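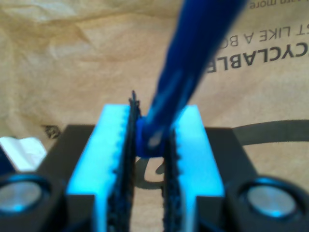
Stepan Panasiuk wrote to me after the last session to say he'd never once thought about where he holds a brush, and did we really need a whole class on handles? Well, yes, Stepan, we do, and these are the notes for it!

So, Session 6 of Looking After Your Tools. I want you to bring one thing from home that has a handle and gets used a lot. Dish brush, scraper, paint brush, whatever. Please don't clean it up first (I know some of you will).

Start with the end of the handle. Most of us ignore it, and it matters more than you'd think. A rounded end sits nicely in the palm when you push. A squared-off one digs in after a few minutes -- my old bench brush from Loven did this to me for years and I just put up with it.

Next, try your grip in different spots. Hold it right at the end and wiggle the working part. Then slide your hand up close to the head and do it again. Far back gives you reach and a light touch, close up gives you push. For stuck-on grime I go close, for dusting shelves I go way back.

Plastic handles: warm water, a drop of dish soap, old toothbrush in the grooves. Rinse, and dry them lying flat. Vasanthi Pramanik asked about hanging them up wet with the head on top, and I'd say don't, the water runs down into the joint and sits there.

Wood handles we'll get to in October, when we have the oil and the rags out anyway.

For next time, use your tool for one job and write down where your hand ended up. Half a page is plenty. The sign-up sheet for the Haque workshop is by the door, and there are 50 places.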